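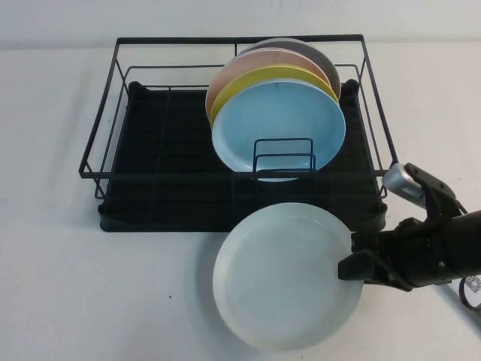 Soon-im Na would like you to know that the plates are hard. She doesn't mean the material. She means that in the three years her group at Skarano has been writing software for robot arms, the job that has cost the most sleep is putting a plate in a dish rack, a chore she was paid pocket money for at age 10.

"My mother asked what I did this week," she says. "I said I moved a threshold. She asked what a threshold was, and I said it was the thing I moved."

The software is called Plodham, after the way its first version approached everything. It has two halves, and they don't always get along. The planner looks over the whole table, decides which slot is free and draws a path to it. The controller takes over for the last stretch, where the path stops being much use and the plate is nearly touching wire. Oisín Egan wrote most of the planner. Jérémie Delorme wrote most of the controller. Their desks face opposite walls.

Egan's complaint is that his paths are perfectly good until Delorme's code starts wiggling them. Delorme's complaint is that a dish rack is made of thin black lines, and Egan's planner treats it as a solid box with a polite opening on top. Both are right, and the bug tracker records this at length.
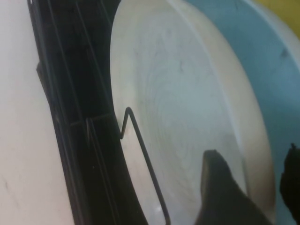 Photo: Skarano / wrist camera

From up close you start to take Delorme's side. A wire divider crosses the white plate at a slant, the gripper's fingers sit near the bottom of it, and the next plate over is blue. A person would sort this out by feel while thinking about lunch. Plodham has to decide which dark streak is wire, which is finger and which is a smudge on the plate, then decide again a moment later.

Early on it got this wrong with great confidence. An old build took a shadow for a divider and spent 16 minutes planning a route around it. Na keeps the log. The last line reads "goal reached," which was true in the sense that the arm had gone home.

The fix, when it came in May, was dull. Delorme stopped asking the camera for a full map of the rack and asked it for one thing only: where the plate's rim is, compared with the nearest wire. If the answer is shaky, the arm backs off and takes a second look from a new angle – a habit Egan calls dithering and the release notes call active perception.

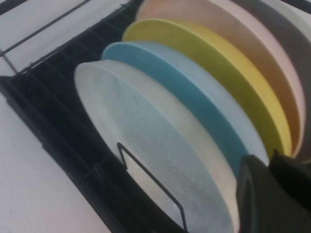

What the plates don't test

Stelios Galanis, who does the testing, is paid to be unimpressed. He points out that plates are round, so the software can ignore how they're turned, and that matching sizes are a kindness no real kitchen offers. His wish list starts with mugs and gets meaner. Dimenum, the firm that hopes to put Plodham on its own arms, has asked for bowls. Galanis laughed for a while and then put bowls on the list.

Egan and Delorme, meanwhile, have agreed to share a single file that says where planning ends and control begins. It holds one number, a distance in centimeters. It has been changed twice since lunch.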